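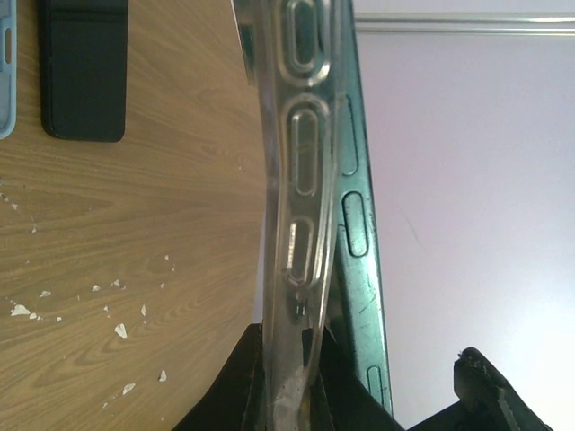
The second period of the Usero home repair grant went mostly as planned. We finished walls and ceilings in 40 apartments and spent 2327 dollars on filler and primer. Old paint was the slow part: white chips fall on everything, also on a wood table, so we now ask families to cover furniture one day before. The damp rooms on Ferreira Street must wait until July.

Myrtle Crenshaw, Ullex Housing

Recent reports
First period: roofs and gutters
Windows at Nustetti Court

Comments
Dora: When is our stairway painted?
P.L.: Very good work in number 90, thank you!

Contact | Copyright Ullex Housing | Back to top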